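Minimum Orders Are Set in the Wrong Unit

Most knit fabric mills quote a minimum in kilograms per color. Callance asks for 100, Thongsuk for 3000 on piece-dyed goods. Neither figure tells a small buyer what matters, namely how many machine hours the order takes up. 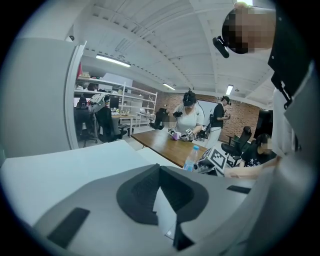
A coarse gauge fabric comes off the machine fast and weighs a lot. A fine one does the opposite — yet both carry the same minimum. Jintana Intarasuk, who buys for Jilow, has argued for quotes by the hour with a setup fee stated apart. I agree with her, except on yarn changes, where three per order should be included.

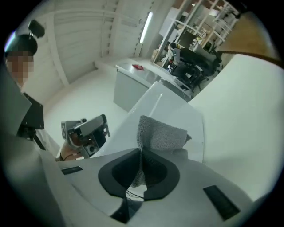 Gray knitted cloth.

Mills will object that hours are hard to audit. Machine logs already record them, and a 40-hour floor would be easy to check.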